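Building an Arm in the Shed, Session 2: Before You Cut Anything
Toltley Shared Workshop short course
Notes by Somtochukwu Oyewole, revised 7 Aug 2020

What you should have done already

Read the Session 1 sheet, cleared a bench and measured it properly. If your bench wobbles, fix the bench. A good arm on a bad bench is a bad arm, and I have heard every argument to the contrary from people who later came back and bolted the bench down.

Why we start in simulation

The sales talk for simulators says you can do the whole job on screen and then copy it over to the real thing. I don't believe it and I'd ask you not to either. What a simulator does well is catch cheap mistakes: a reach that's too short, a wrist that has to turn further than it can, a cup placed where the fingers come at it from a silly angle. It is much weaker on friction, flex and the colour of your actual lighting at four in the afternoon.

The scene we use in class is called Kilari. It has a white arm, a black gripper, two white tables, a red apple and a few teal things. Your home build won't look nearly as tidy.

1. Check the close view first. Put a virtual camera down near the fingers and look at what it gets. You want to know how much of the picture is taken up by the gripper's own parts, as that area is no use for finding objects. A glossy finger also throws bright highlights, and simple colour matching copes badly with those.

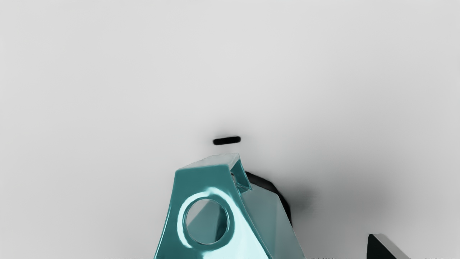 2. Check the wide view. Set a second camera far enough back to take in the wrist, the fingers and most of the tabletop. Leave it alone once it is set. Half the trouble in the July group came from people nudging the camera between runs and then comparing the results as if nothing had changed.

Our layout has a cube and an apple out on the bench while the gripper deals with the cup. The cup and the cube are the same teal, and that is a nuisance worth having. If your program finds things by colour alone, it has two candidates and no good way to choose.
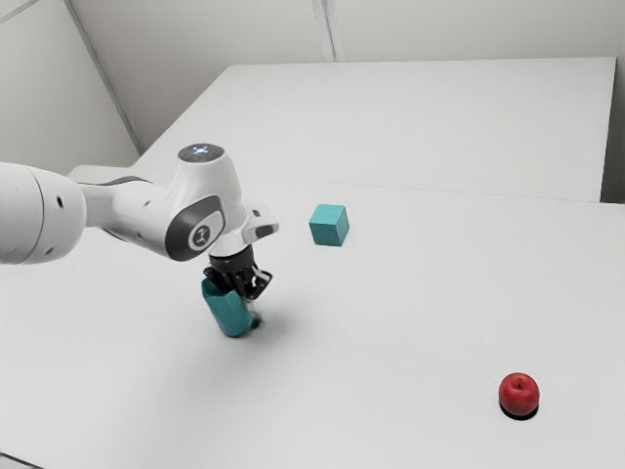
Colour alone is the method most kits ship with, and the demo always uses objects in wildly different colours. Try yours with two alike before you trust it. Add a shape test, or at the very least a size test, and write down how often it still picks wrongly.

3. Look at the grip angle. People assume that a held object hangs straight. Often it doesn't. A tilted part needs more room under it, and when you set it down it may land on an edge and tip. Your code should have a number in it for the lowest point of the part, separate from the position of the fingertips.

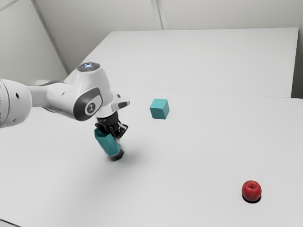
Jaime Correia's sheet for the Amadi control board covers how to store that number. Use his method, though I think his default clearance is optimistic. Mine is larger and I have chipped fewer parts.

4. Thin walls. A cup is harder than a block. Clamp it at the rim and it can swing; squeeze too hard and a printed one may crack. The simulator will tell you next to nothing about cracking. Test that at home with a cup you don't mind losing.

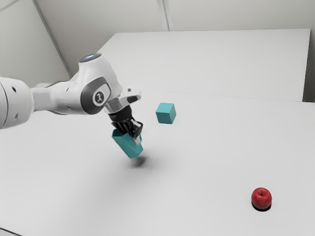 Figure 4. Cup clamped at the upper rim and tilted, clear of the table. Cube and apple to the right.

A word on success rates

Last term's Laklow log has 233 simulated attempts in it, and the write-up claims 91 per cent success. Fine – but success was defined as "object left the table". Nothing was said about putting it back down in the right place. Whenever you read a figure like that, go and find the definition before you get excited. Then find out who wrote the definition.

For next session

Bring a sketch of your bench with the arm's base marked on it.
Bring your own definition of a successful pick, in one sentence.
Run step 3 with two different objects and note the lowest point for each.
Don't buy motors yet. Prices are on the Session 3 sheet, along with my objections to some of them.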